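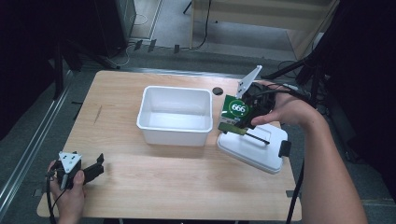 *The sorting table, Cutmont Reading Room, a Tuesday in October.*

The Office of Unclaimed Effects at Cutmont required that every container be entered in the register before anything was placed inside it. Olga Garcia had observed this rule through 1,463 entries and saw no cause to depart from it now.

"White bin, plastic, with lid," she read aloud. "Contents?"

"None at present," replied Leonilde Cunha, who had come from the Bragança office to witness the transfer.

"And the green box?"

"Marked 666. It is to go in first."

Mrs. Garcia turned back several pages. The box had been surrendered at the Sorport ferry terminal by a gentleman who declined to give an address. Two persons had since written to claim it. Each had enclosed the fee of 100 crowns, and each had signed with the same name, in the same hand.

"The regulations provide for rival claimants," she said. "They make no provision for one claimant twice."

"Then we are to hold it?"

"It shall be held at Ulten until the matter is heard."

Miss Cunha wrote this down and blotted the line. She asked whether the box ought to be opened first, for the inventory.

Mrs. Garcia considered the number on the label for some time.

"Enter it as closed," she said, and reached for the stamp.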